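Chapter 7
Small Packets, Large Boxes

In 1889 a grocer named Akar sold biscuits by the scoop, out of a barrel, to anyone who brought a bag. The barrel kept them dry until somebody left the lid off, which was most afternoons. By the time you reached the bottom you were buying crumbs at the full price.

The single-serve packet put an end to the barrel and started a new set of troubles. A household that once had one container of biscuits now has thirty small ones, each with its own crimped ends and its own opinion about where it should live. They slide behind the rice. They turn up in coat pockets in November.

Ibsa Gebretsadik spent a winter studying this for the Kandberg Pantry Survey. He looked through 171 home snack boxes and wrote down 1485 wrapped items, along with a few unwrapped ones he preferred not to discuss. Most families told him they had a system. The system was usually a box.

We will take the box seriously in this chapter. An open top makes it easy to fill and easy to raid, and those two facts explain nearly everything that happens inside it. Section 7.1 deals with sorting by size, 7.2 with sorting by date, and 7.3 with the people who eat the good ones first and leave you the plain crackers.

Before reading on, find a snack box, your own if possible. Take out one packet and look at its front. The maker has worked hard to show you what you are getting, filling and all, so that you need not open it to find out. You will want to anyway.
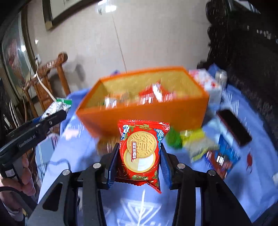

Figure 7.1 A biscuit packet with its contents printed on the front, and an open orange box behind it.

Keep your packet closed until Exercise 4.

Related chapters
Chapter 6: The Salcedo Shelf
Chapter 8: Jars and Their Missing Lids
Chapter 9: What the Drawer Is For

Hondero Press | Household Studies, page 575 | Back to top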